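The drive-swapping bench, part two

2018-02-08

So I promised more on the bench, and I've been so deep in it that the blog went quiet since my last post (sorry!). Quick recap if you're new: Mpho Gumede and I are teaching a robot arm to pull hard drives out of old computers and put them back in again. We do it in our shared workshop, we call the whole thing Furkunent, and no, I can't remember which of us came up with that name. We were tired and there was a lot of coffee.

The arm itself is the easy bit now. I wrote a long post in June about getting it to move without shaking its own screws loose, and Unathi Molefe's wiring fix from the comments is still in there doing its job. What has eaten all my evenings is everything the arm has to touch: drives, caddies, slots, holders. I love this part. It's fiddly and slow and every millimeter counts, and I go home grinning anyway.

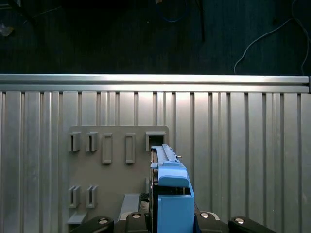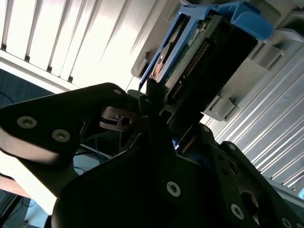
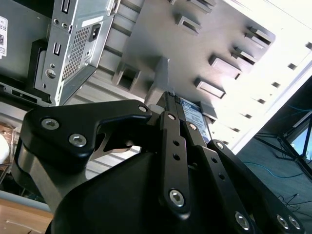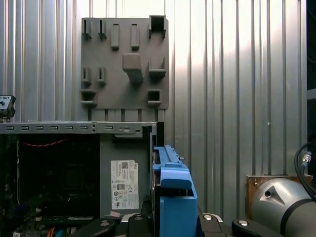
I want to talk about holders, which have turned into my favorite subject of the whole build. An arm can't rummage. If I set a caddy down on the bench a bit crooked I just reach over and pick it up crooked, but the arm wants it in the same spot at the same angle every single time, so everything needs a home. Our answer is the gray board on the ribbed metal wall, with the slotted clips on the left and the square open box at the top right corner. I drew the first version in one sitting and it was terrible! The clips were so tight that Mpho had to brace a foot against the bench to get anything out. For the next one I opened the slits by 2 mm and rounded the edges going in, and that small change did more for us than a month of me tinkering with the code.

Other things I've learned, in no order at all. Print holders lying flat if you can, mine kept snapping along the layers when I stood them up. Shiny metal is rough on cameras, and a lamp moved a foot to the left can undo a whole evening of tuning (ask me how I know). Put your pivot screws on a list and check them before every session. I've got 6 on mine that like to creep.

Charmaine Shabalala asked whether I count the attempts. I do! The log is at 317, failures included, and there are plenty of those, mostly the drive going in a hair off and jamming before it seats. I'd like to hit 1,000 before I let myself redesign anything big, although I already have a sketch for a new clip taped up over my desk and it's calling to me.

Next up is a softer grip for the caddies, and I still owe you the holder files. I need to clean up the measurements first, then they'll go up here for anybody who wants them.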